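Hi Magdolna,

May update on the Eserby play kitchen corner. You asked for something short this time and I'll try, but you know me, and there's a lot to tell!

The big news is that the corner is open. The shelving from Jomton came in two deliveries (the second one missing its screws, which ate up most of an afternoon on the phone), and Heidrun Oberholzer and I got it all up against the back wall, low enough that even the littlest kids can reach the bowls without climbing. The rug is down. The curtain over the storage nook is still pinned instead of hemmed, so please don't look too closely if you drop by.

We now have 36 pieces of play food and kitchen things in regular use. I went for plastic dishes in the end, even though the enamel set in the Leitner catalog was so pretty. It would have swallowed half of what was left in the budget, and I kept picturing it going off the table onto the tile floor. The plastic is light, it goes through our dishwasher on the top rack, and the soft blues and greens look nice together on the white table without being too matchy.

The colander is the favorite by a mile. I'd put it down as an extra on the order form and almost crossed it off. Now it's a sink, a hat, a boat, a bed for the bear, and once in a while something you wash strawberries in. The mugs come next, mostly for soup (everything is soup right now, including the soup that costs a hundred dollars and comes with a receipt).
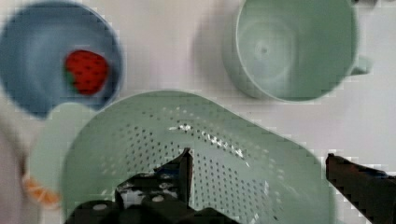 Do we need more play food before the fall?

Only a little, and I'd hold off on buying until we see what's missing in August. Fruit is well covered. Bread and eggs are what the kids keep asking for, and Heidrun has offered to sew some out of felt if we pay for the fabric.

Now for the part that hasn't gone so well. Cleanup is slow. I had labeled the shelves with words, and of course most of our crowd can't read yet, so everything ended up heaped in one bin with the spoons at the bottom. We've started over with drawings taped to the shelf edges, a cup for cups and an apple for fruit, and it's going better on the mornings when an adult sits down and does the first few pieces with them. On busy mornings it's still the heap. I'd like to try smaller bins, and Punside has some open-front ones that look about right.

Washing is under control. Dishes go through the machine at the end of the day, and the play food gets wiped down by hand. We lost 4 pieces to chewing and I threw those out.

On money: we're inside the grant, with a little left over for the bins if you're okay with me moving it from the furniture line. Could you let me know? I'd also like to use a bit of it on a second small table, as the one we have gets crowded and the cooks and the customers end up elbowing each other.

Receipts are in the blue folder in the shared drive, except for the one from the hardware store, which I'm still hunting for. I think it's in my coat.

Come and have some soup soon!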